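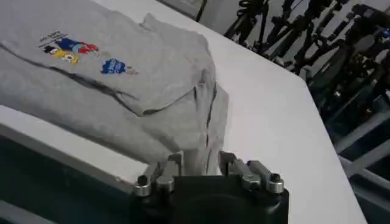

Slide 1. Grey top with a cartoon print, crumpled on a white table.

Morning, everyone, and thank you for giving up part of your Sunday. Get settled, grab a biscuit if you haven't already, and I'll start while the last few find a chair.

(Introduce self. Mention the parking at Mirkham Hall closes at one.)

So I'm going to talk about handing down children's clothes, and mostly about how we run the swap at Mirkham, which began in April with one rack and a borrowed trestle and has grown rather faster than my spare room would like. We had 13 families at the first one and 60 at the last, and I still get a bit of a flutter when I see the queue out the door!

I grew up as the youngest of five cousins, so I wore everybody's everything. There was a brown duffle coat that went through all of us and then off to a family in Bolgate, and for all I know it's still going. My aunt wrote each child's initials on the label and crossed out the one before, and by the time it got to me there was hardly any label left.

(Pause here, people usually want to tell you about their own coat. Let them.)
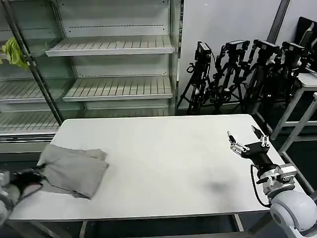

Slide 2. Folded grey cloth on the table.

Right, sorting. We ask people to bring things by size and not by age, because a label that says four can mean anything at all, and my own niece was in size sixes before she started kinder. Please wash things first. Please do up the zips. If there's a stain, pop a bit of masking tape beside it so the next family can decide for themselves, and you'd be surprised how many are perfectly happy to take it for the sandpit.

(Hold up the masking tape. Pass round the size cards.)

Every family gets tokens, one for each piece they bring, up to 100. Families who come with nothing get a starter bundle of tokens anyway, and we hand those over in the same envelope as everyone else's so there's no fuss made at the door.
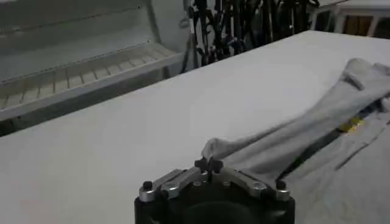 Winter coats and school shoes go quickest, so those get their own corner and we open it half an hour later, which gives the parents coming off the Bolgate bus a fair go at it. Baby clothes we always have too many of. If you've got a garage full, ring me before you load the car, please!

(Water. Check the time. If running late, skip the bit about prams.)

A word about what's left over. We keep a tub of each size for the next swap and the rest goes to the rag bin, and I do find that hard, I'll admit, when it's something somebody's nan has knitted. I've got a little pile of those at home that I keep meaning to deal with. 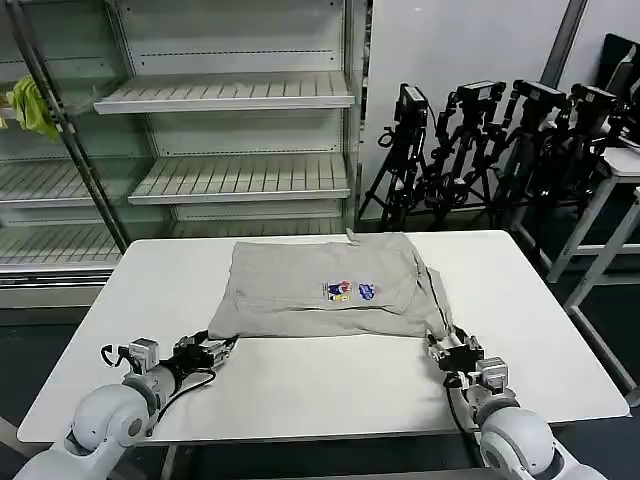
Ye-seo Bang wrote to me after the last swap to say that her two boys chose their own jumpers for the first time and have hardly taken them off, and could we please have a mirror at child height next time. We can, and we will.

(Ask who has a spare mirror.)

Next swap date is on the sheet by the urn. Questions now, and then there's more tea.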